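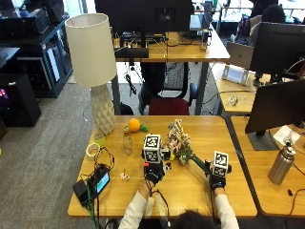
The commission from Pellisthorpe specified one bouquet, artificial, pink and cream, stem trimmed to fit a narrow-necked bottle. The order form allowed 92 words for special instructions. The client had used five: Make it look recently given.

The arranger read the line twice and looked for a definition. The Henovitz manual covered height, spread and the angle of the outermost leaf. It had a chapter on wilting, with tables. On giving, it had nothing.

The first attempt followed the manual. The blossoms faced forward at even intervals and the leaves were gathered under them. It looked purchased. The second was looser, with one flower turned inward. It looked dropped.

For the third, the arranger held the stem by its end and extended it across the desk toward the office chair on the far side. The chair had a dark red seat. The stem was held there for two minutes. The arm began to tire and the flowers dipped a little to the left.

The arranger laid the bouquet down at that angle and changed nothing else. One small blossom was left over – white and pink, short stem – and the form had no field for it.

Under Method, the arranger wrote: Offered across desk. Not accepted. Under Remarks: Ready to ship, November. Then the word Remarks was crossed out, and the lamp was switched off.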